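Home | Clubs | Balls | Workshop Tips | Forum

Regripping at the kitchen table

Every spring some golfer swears that new grips took three shots off his score. I doubt it. Fresh rubber feels nice, but a slice is still a slice. If yours are shiny and hard, wash them first with dish soap and a nail brush, then leave them 24 hours before you decide.

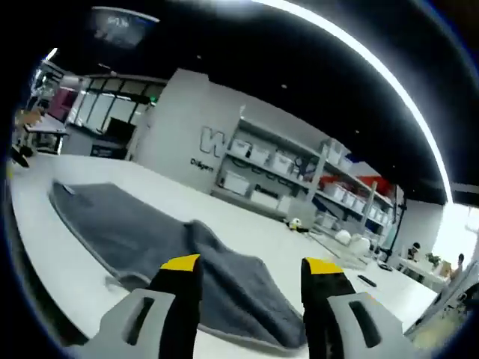

Skip the fancy solvent too. Mineral spirits wet the tape just as well. And I don't buy the "play it in 20 minutes" line on the package. Leave the club overnight.

Lewis Skinner

3 comments | 24 shares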